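The Long Shelf Life of the Cardboard Box

How a packing room in Rultville handles biscuits, and why the carton matters more than the ribbon

Shortbread is a dense, dry biscuit with a high butter content and very little water. It stores well at room temperature and tolerates stacking. Its weakness is shear: a finger of shortbread resists a vertical load and snaps under a sideways one. Anyone who packs it for shipping has to plan for that.

Kuvska, a gift-hamper business in Rultville, sends out more than 3000 hampers a year. Most contain one carton of biscuits, bought in from established bakeries. The packing room buys no tins. A tin protects its contents better than board does, but it adds weight, dents visibly and transmits its own edges to whatever lies beside it. A narrow carton crushes slightly and recovers.

Incoming inspection

Cartons arrive in cases and are checked one by one on a dark matte table. The surface was chosen for contrast. Crumbs show up on gray, and so does the pale raw edge of board where a flap has lifted.

The inspector looks at the ends first. A creased end flap is common and does not by itself cause a rejection. The test is whether the glue line holds under light thumb pressure. Crushed corners are graded by depth, and a carton with a dent deeper than the board fold is set aside for the staff kitchen. In April the room inspected 400 cartons and set aside 26.

Codes and small print

Date and ingredient text must remain readable after packing. Kuvska places no stickers of its own on a food carton. Allergen details are copied to the hamper's contents card, with wheat and milk listed first for shortbread. Cartons that carry a square code are laid with that panel up, so the packer can find it without turning the box.

The tartan question

Plaid packaging presents a minor design problem. A red carton with a strong check dominates any arrangement, and a patterned filler next to it reads as clutter. The room uses plain cream or gray paper with these boxes. A red Walkers shortbread carton, with its white lettering running lengthwise, needs no further decoration.
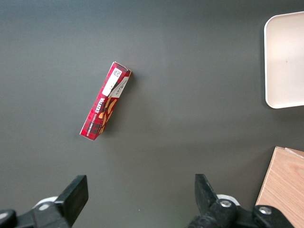
Placement in the hamper

Long cartons go in on the diagonal or against the back wall, never across the center. The Barkeck basket, the model used for most orders, is 60 centimeters wide and leaves enough room behind the jars for a carton stood on its long edge. The Wickramasinghe, a shallower design, takes the carton flat with paper beneath it.

Heavy items are loaded first – jars, bottles, then cheese – and the biscuits go in last. Filler is pushed down along both long sides until the carton no longer slides when the basket is tipped.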